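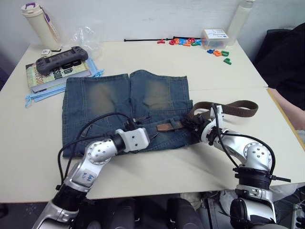
Finding the Number One Song for a Birth Date

Patrons may use the Breniro chart index to look up the song that was at the top of the charts on any date it covers. Allow five minutes for each search.

Open Breniro at a catalogue terminal and select Weekly Charts. Enter the day, month and year in full, then choose a country.

Charts are filed by the date on which each week ends. If the birth date falls between two entries, use the later one — the earlier week had already closed.

Select Print Summary. Colour copies are available at the service desk.

Dates before June 1958 are held on microfilm and must be requested in writing from Nokuthula Coetzee, Music Collections.

Last revised November 30, 2021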